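Course handout, week 3
Working rules for hand-held gripper sessions
Instructor: Maysoun Nseir

Read these before your first shift in the Dasero bay. They apply to paired work with the hand-held grippers, on any station, and they replace the sheet handed out in March.

## 1. Before you pick anything up

- Sign the station log with your name, the station number and the serial number of each gripper.
- Check the marker block. It has to be clean, flat and fixed tight. If it moves under light finger pressure, the gripper goes back on the shelf with a red tag.
- Wipe the lens with the dry cloth only. No sprays.
- Open and close the fingers ten times. A gripper that sticks once is a fault, so write it down.
- Run the cables along the underside of the body and keep slack at the wrist. Tape is allowed on the strap but never on the housing.

## 2. Clothing and hands

Sleeves may be long or short, but the forearm should be bare below the elbow when you hold a gripper. Take off watches, rings and bracelets. Lanyards go in a pocket or in the locker.

Tie long hair back. Gloves are not worn for the Estier tasks, and for the Darwish tasks only the thin gray pair is used.

## 3. Sharing a workspace

Most mistakes in the last term happened with two people at one station. The rules are short.

1. One person leads. The lead says "start" and "stop" out loud, and the other person repeats it.
2. Keep a hand's width between the two grippers unless the task card calls for a handover.
3. Never cross arms. If you need to reach the far side, stop, walk round and start again.
4. Don't cover your partner's marker block with your hand, your sleeve or the object.
5. In a handover, the receiver closes first. The giver opens only after the receiver says "mine".

If either person says stop, both stop. You don't need to give a reason, and the attempt is logged as ended early - this has no effect on your grade.

## 4. Soft and shiny objects

Fabric, foil and film are harder than they look. Folds change shape between one grasp and the next, and glossy surfaces throw back the ceiling lights. Take hold of a gathered or thick part where there is one. Close slowly and wait one full second before lifting.

Don't smooth the object out between attempts unless the card says "reset flat". The point of these tasks is variety in the starting shape.

## 5. Rooms with furniture and people

The sessions are not run in a bare cell. Household things stay where they are during a run, lamps and phones included, and you work with them in place. Move an item only if it is a hazard, and note the change in the log.

Other people may be in the room. Anyone who could appear in a recording must have signed the consent form kept at the Ammont desk. If a visitor walks in who hasn't signed, stop and mark the run for review.

## 6. Ending a session

- Say "stop", lower the grippers to the rest and wait for the light to go off.
- Write the number of attempts, good and bad. Last term's class logged 1209 attempts, and 29 had to be thrown out for missing notes.
- Put the batteries on charge and coil cables loosely.
- Report any pinch, cut or strain the same day, even a small one.

## For next time

Read the chapter on shared workspaces in the course reader and bring a filled-in station log from one practice shift. Logs are due by 4th September.

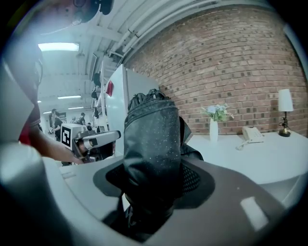 *Fig. 1. Paired work with two hand-held grippers; marker block on the partner's gripper (sections 1 and 3).*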